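Hestach cell, simulation check before release -- June
Task: hang tool on bar stand

1. Speed limit in approach zone. OK.
2. Arm to stand clearance. FAIL. In run 22 the finger touched the bar and no stop was given. 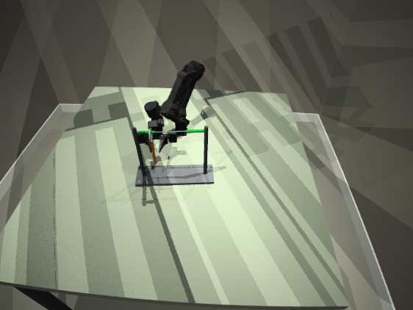
Item 2: arm at the bar, orange rod near the left post.

3. Contact stop. FAIL. Limit was typed as 45, but the sheet from Potmont says 19. Please correct it before the next run.
4. Wrist view.
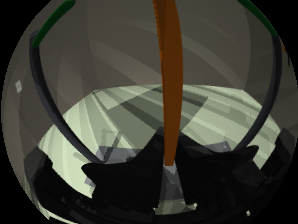 OK, but the bar fills much of the middle, so do not use this view alone to judge distance.
5. Restart after fault. Not checked -- waits for item 3.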